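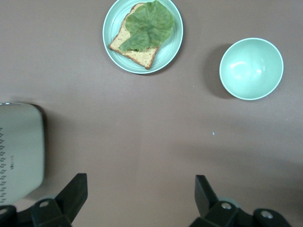 By Zane Pärn | Updated 2024-05-17 | Filed under: Housing help, Paperwork

How to Apply for a Rent Deposit Grant Without Losing the Will to Live

The Pearce Deposit Fund pays the security deposit for people moving out of a shelter, a motel or a cousin's couch and into a place with their own name on the lease. It pays the landlord directly, up to $1210. It does not pay first month's rent, the pet fee, or the mysterious "administrative charge" your landlord thought of this morning.

I've sat beside a lot of people while they filled in the form. It is four pages long and reads as if each page was written by someone who disliked the author of the one before.

Before you start

Get these together and put them in one envelope:

A photo ID. Expired is fine if it expired within the past year.
A letter from wherever you are staying now, signed. If you're on a couch, the owner of the couch can write it.
The unsigned lease, or a letter from the landlord giving the address, the rent and the deposit.
Proof of income for the last 30 days. Benefits letters count. So do pay stubs, including sad ones.

Don't sign the lease yet. The fund can't pay toward a lease that started before the application came in, and it has turned people down over a single day.

Step 1: Get Form 117

Pick it up at the front desk of the Cuklow Street office or ask any caseworker to print it. There is an older version going around with a blue header. It asks for the same things in a different order and will be sent back to you.

Step 2: Fill in the household section

List everyone who will sleep there, babies included. Use names as they appear on ID. If your ID says one thing and your benefits letter says another, write both and put "same person" next to them. Tõnu Vanags at the intake desk would much prefer a messy page to a phone call.

Step 3: Do the income page

The form wants gross monthly income, meaning before anything is taken out. Yes, it would like to know about money you never saw. For a household of one, the deposit you ask for can't be more than your gross monthly income, so someone who brings in $955 a month can ask for $955 and will need to find the rest elsewhere. Larger households are looked at case by case.

If you had no income, write 0. A blank box gets read as "forgot," and the envelope comes home.

Step 4: Have the landlord sign page 3

This is where applications go to nap. Landlords hear "program" and picture inspectors in the closets. Tell yours that it's a one-time payment and the signature only confirms where to send the check. If they still won't budge, call the office and ask for Ott Sakalauskas, who handles landlord questions and has the patience of a parking meter.

Step 5: Hand it in

Bring it in person if you can and ask for a stamped copy. Mail works too, slowly. Faxing is technically allowed, in the sense that there is a fax machine.

After that

You should hear back within ten working days. If you don't, call and give your name and the date on your stamp. If the answer is no, the letter has to say why, and you have until the deadline printed at the bottom to send in whatever was missing. Most refusals I see are about a missing signature or an old form, and both can be fixed in an afternoon.

The office closes for the last week of June, so anything handed in just before then will sit until they're back.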